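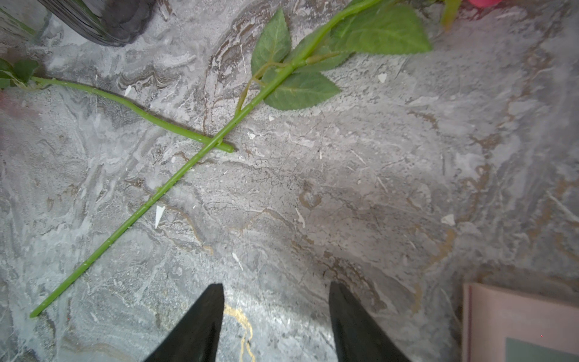 Re: Stems for the lobby vases
Mar 31, 2019

Custódio Neves wrote:
> The roses from Morelli are too long for the ribbed vase. I tried
> them last night and they lean out to one side. Should I cut them
> all to the same length, or send them back and order the short ones?

Don't send them back. Cut them, but not all the same. I would leave 3 long for the middle and take 2 inches off the rest. There is wire inside, so use the side cutters from the Proleck box and leave the good scissors in the drawer.

Lay everything out on the marble first and sort by length. The leaves pick up dust in storage, so wipe them with a damp cloth while the stems are flat. Bend the leaves out by hand after that. The ones with teeth on the edges catch on each other if you push several stems in together. 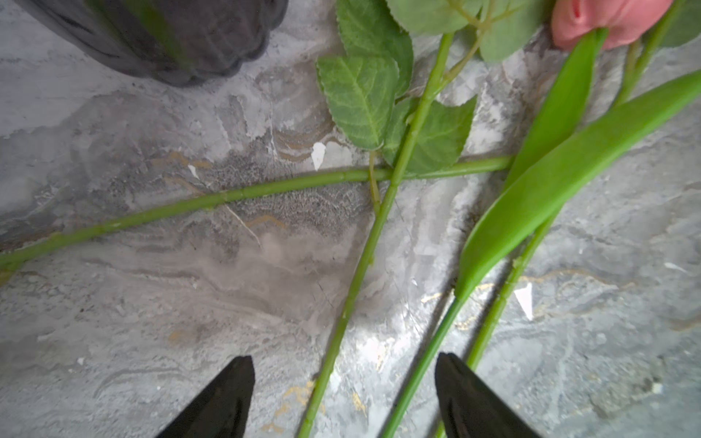
Martti Juntunen
Displays and storage, Nonik

The dark gray vase can stay where it is. If the stems still lean, put a block of dry foam in the bottom. Skuvel sells it by the sheet, and one sheet should do for both vases. Keep the pink flowers toward the front, a little lower than the roses.

Please save the cut ends over an inch or so. I use them as spacers.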